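Search this site
Search
Go

Sorting the parcels before the holidays
2021-12-23

I said I would write something about how the parcels get handled here in December, as a few people asked after the last post. It is not exciting work, but I do it most evenings this month and I have settled into a way of doing it.

The parcels come to a shared collection point on the ground floor of our building. When I moved in there was a shelf, and the shelf was fine for most of the year. In December it fills up by lunchtime and then things go on the floor, and people step over them. Last winter a box of mine went missing for nine days and turned up behind the shelf, flat against the skirting. After that I offered to do the sorting, and I have done it since.

I keep a notebook of how many go through. The total for this December stands at 1,373, and the best part of 300 of those came in the first few days after the big sales. I only write it down so I can argue for a second shelf.

The method is simple. Everything goes into plastic baskets first, and nothing goes on the shelf until it has been looked at. I used to use cardboard cartons for this but the bottoms gave out. The baskets are the cheap mesh sort with open sides. They stack when empty, you can see what is in them from across the room, and you can rinse them in the shower. I bought mine from Trinder, the hardware shop on the corner, and they have lasted two winters.

Flat boxes stand on edge against the side of the basket, like records. If you lay them down you end up lifting out the whole lot to get at the bottom one. I don't always stick to this when I am tired, and then I pay for it.

After that it is a matter of picking up each one and finding the bit that matters. The labels have a lot on them: barcodes, a sort code, the names and addresses in very small print. My eyes are not what they were, so I am grateful when somebody along the way has written on the box in marker. A place name in big strokes does more for me than all the print underneath.

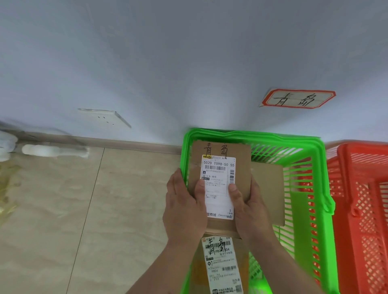 Two with 青岛 (Qingdao) on them in black marker, one in my hands and one at the bottom of the green basket.

Anything with marker on it gets sorted by the marker first, and I check the printed label afterwards. The two normally agree. When they don't, I go by the label and put the box to one side with a slip of paper under the tape. I hold the box by both lower corners while I read, as a thumb over the code is the usual cause of a mistake.

I did try doing it all by phone. Dornel is a scanning app that a neighbour swears by, and it reads a clean barcode quickly enough. It was less good with creased labels, or with marker written over the top of the bars, and I was spending longer lining up the phone than I would have spent reading. I have deleted it.

Some practical notes, for anyone doing the same in their own building:

Don't fill a basket above the rim. It will not stack and the top box always slides off.

Work on a hard floor if you can. Tiles are cold on the knees - I kneel on a folded towel - but a basket slides along them easily and you save your back.

Keep the marker pen on a string. I have bought four this month.

Returns go in a basket of their own, well away from the rest. I once handed somebody back the shoes they had just sent off.

The next lot is due tomorrow morning, and I still have one basket to get through tonight.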